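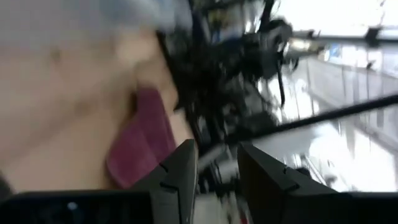 I have been teaching the evening automation class at Prillport for long enough to have opinions about hats. I didn't set out to have them. I set out to have opinions about torque, and did, and found that people at parties moved away.

Our students spend their project term getting a pair of arms to sort headwear into clear plastic bins. When I tell people this they wait politely for the rest of it. They would like me to say "and then on to surgery". A man from Yalçınkaya, a firm that makes conveyor parts and kindly gave us 77 metres of belt we have no use for, asked whether we couldn't do something more like industry. He meant boxes. Everyone means boxes.

I have nothing against boxes. Rivden College does boxes, and won the regional cup with them in October, and their arms are very quick and their students wear matching polo shirts. But a box tells you where its corners are. It is the same box tomorrow. You can write a tidy program for a box, go home, and learn very little about the world except that it contains boxes.

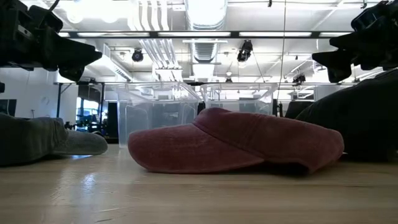
A cap has a stiff part and a floppy part, and they disagree. Take it by the brim and the crown swings about. Take it by the crown and you may get a fingertip of cloth and a slow, embarrassing slide back to the table. A knitted hat is worse, having no front, no back and no shape it feels bound to keep. Ask a student to write down how they pick one up and you'll get a page of confident nonsense, because they have been doing it since they were three and have never once watched.

That watching is what I think we should be marking. At present we mark the success rate. The course handbook, all 99 pages of it, gives 60 per cent of the credit to how many items end up in the bin, so the sensible student finds one hat that behaves, puts it down the same way every time and collects a distinction. I've signed off several of these. They're very good demonstrations of a hat.

Remzi Ağca did the opposite last year. He logged 621 attempts, threw the hats down any old how, and wrote a plain sentence about each miss. His final score was dreadful. His notebook is the best thing anyone has handed me, and I've since lent it to so many people that the cover has come off. Under our rules he scraped a pass.
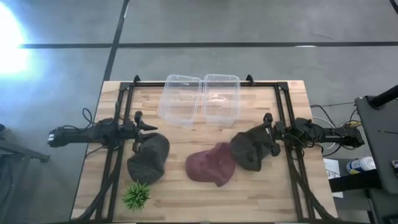
*Two knit hats, one cap, two bins still empty.*

I'd like half the marks moved to the notebook. I would also like the items changed on the morning of the assessment, which I proposed at the last staff meeting and which was received as if I'd suggested changing the students. The objection was fairness. My answer is that a bag of hats from the charity shop costs less than lunch, is equally unfair to everybody, and would end the trade in well-trained beanies.

The handbook comes up for revision in the autumn. I have sent in my two paragraphs and been told they are being looked at alongside a query about parking.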